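Search this site
Go
Ask the neighbors

Painting a basement room pale gray, will it feel like a cave?

Posted by Blair Purves, August 24, 2018

Okay so I have finally gotten the go-ahead to redo our basement and I'm stuck on paint. The room is 467 square feet, has two little windows up high on one side, and right now it's a kind of mustard that the last owners must have loved (there's mustard inside the closet too!). I want to go pale gray on the walls and leave the ceiling flat and plain. My sister says gray in a basement is a mistake and I'll feel like I'm living in a parking garage.

I've got a budget of 700 bucks for paint, primer, rollers, the whole deal. I tried a sample of Vornlow's light gray and it looked great at noon and sort of purple by dinner. Is that the paint or the light bulbs? And do I really have to prime over mustard? I'd love to hear from anyone who's done this in a room without much sun.

Donnie Shearer

Prime it! Please prime it. I skipped primer over a yellow kitchen once and needed four coats, and it still had a weird warm glow in the corners.

The purple thing is mostly your bulbs, I'd bet. Grays all lean some direction, either blue or green or violet, and a basement has so little daylight that the bulb pretty much decides the color for you. Swap in the bulbs you're going to keep before you judge any samples. Then paint your samples on poster board, big ones, and move them around the room for a few days. Look at them next to the floor too, people forget the floor. A gray with a bit of green in it was the winner for me, I used the Fadura one and it has stayed gray morning and night.

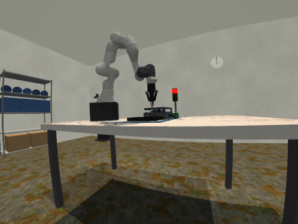

Pale gray walls, plain ceiling, mottled floor.

As for the cave question, I don't think it's the gray that does it, I think it's going too dark on the trim and then having one sad light in the middle of the ceiling. Put a couple of lamps in the corners. Mine is low, the ceiling I mean, and I carried the wall color up onto it at half strength, which the guy at the counter can mix for you. You stop noticing where the wall ends. Eggshell on the walls, flat up top (flat hides all the bumps and we have a LOT of bumps).

Oh, and check for damp before you do anything. Tape a square of plastic to the wall and leave it a couple days. If there's water behind it, fix that first.

georgiou_fan17

just go white. gray is over

Marnie in the split-level

I'm with Donnie on the primer but I'd skip the half strength ceiling, touch-ups are a pain when you can't match the mix. Save the can lid with the formula sticker if you do it. Seven hundred is plenty for a room that size unless you buy the fancy stuff.

Comments

Blair Purves: Changed the bulbs last night and the purple is gone!! Ordering primer now.

Tess: What floor does everybody have with gray? Ours is brown tile and I can't decide.

Donnie Shearer: Tess, try a warmer gray with brown, the cool ones fight with it.

Contact us | Copyright Ask the Neighbors | Back to top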